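Community Help > Home & Garden > Water & Plumbing

Well water test came back fine but the water is still yellow in the tub

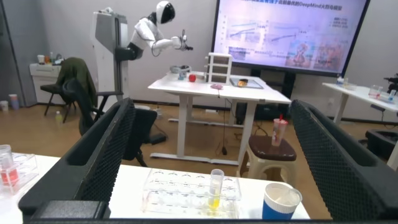
Category: Wells and Water Quality

Posted by Emiliano Cabello, 26th August

We bought a house outside Flemton in March with a drilled well. The seller gave us a lab report that says no bacteria and low nitrates. I drink the water and it tastes okay, maybe a little like coins.

When I fill the bathtub, though, the water has a clear yellow tint. In a drinking glass I can't see it at all. White towels have started to turn a tan color, and there is a ring in both toilets that comes back a few days after I scrub it.

There is a Skoseck softener in the basement that came with the house. It has salt in it and the display works. The meter on it reads 3,631 gallons but I don't know if that is since the last reset or something else. The hardware store wants to sell me a whole new filter system for more than I want to spend. Is there something I should check first? Also, is the color a health problem?

Posted by pumphouse_gary

Get a second test before you buy anything. The report you got from the seller is most likely the basic one for a home sale. Bacteria and nitrate tests say nothing about color. You want iron, manganese, hardness, pH and tannins. Ask for tannins by name. A lot of labs leave them off unless you check the box.

Yellow water is usually one of two things, iron or tannins. Tannins come from rotting leaves and roots in the ground, and you see them more in shallow wells and near swampy land. Fill a white bucket from an outside tap that is ahead of the softener and let it sit overnight. If it starts out clear and there is rust-colored stuff on the bottom in the morning, that points to iron. If it is the same yellow all the way through and nothing settles, that points to tannins. It isn't a perfect test, and you can have both.

The coin taste and the toilet ring make me lean toward iron. A softener can take out a small amount of dissolved iron, but the resin gets fouled over time. Run a resin cleaner made for iron through it, following the label, then do a manual regeneration. Check the hardness setting too. It should be set for your water, and the last owner may have guessed.

As for health, iron at the levels most people have is a nuisance more than a danger. Manganese is the one to look at closely if you have a baby in the house. Call your county health office with the numbers when you get them.

Don't use chlorine bleach on the stains. It sets them. Use a rust remover meant for laundry.

Posted by Dlo_77

we had the same thing and put in a Grurnora filter, cost about 2,000 with the install. water is clear now. change the cartridge every 3 months or it gets bad again

Posted by M. Tóth

I agree with the advice to test first. Take one sample before the softener and one after, and label them. If iron is high in both, the softener isn't doing its job. Let the tap run for several minutes before you fill the bottles, use only the bottles the lab sends, and don't rinse them out.

Also look at the well log if you can find it. It will give you the depth and the casing length. The driller's name is normally on the cap.

Contact us | Terms of use | © Community Help, all rights reserved | Back to top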